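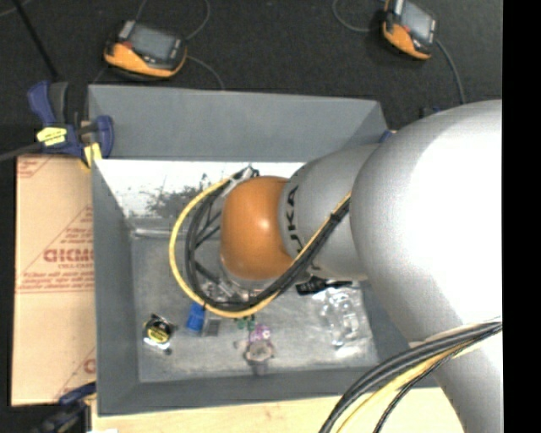
Can a tool table be moved from one control to another?
Export it from the source control as a text file, then import it on the target control with the same unit setting. Both controls must run Altov software version 2 or later.

4.3 Transferring the tool table

Requirements
Operating mode: Manual
User level: Setup or higher
Free memory on the target control: 900 KB

Exporting
1. Stop any running program and switch to Manual mode.
2. Press TABLES, then select Tool Table.
3. Press EXPORT. The control suggests a file name made up of the machine name and the table number.
4. Select the target drive and confirm with ENT.
5. Wait until the status line shows "Export complete" before removing the drive.

Note: Locked tools are exported with their lock status. Tool life counters are exported only if the Include Counters box is checked.

Importing
1. Connect the drive to the target control.
2. Save a backup copy of the existing tool table under a different name.
3. Press TABLES, then IMPORT, and select the file.
4. Check the unit shown in the preview line (mm or inch).
5. Select Merge or Replace.
 Merge: adds new tool numbers and leaves existing entries unchanged.
 Replace: deletes all existing entries and loads the file.
6. Confirm with ENT.

CAUTION
Danger of collision! Imported lengths and radii apply to the presetter used on the source machine. Measure every tool again before running a program on the target machine.

Limits
The table holds up to 1,000 entries. Lines beyond this limit are skipped and listed in the import log. Comments longer than the comment column are shortened.

Error 506: Unit mismatch
The file and the control use different units. The import is canceled and the existing table is kept. Change the unit in the export dialog of the source control and export the file again. Do not edit the unit line by hand, as the values in the file are not converted.

Pocket assignments are stored in a separate file. See section 4.4, Transferring the pocket table.

Revised 2021-02-18, Y. Rosales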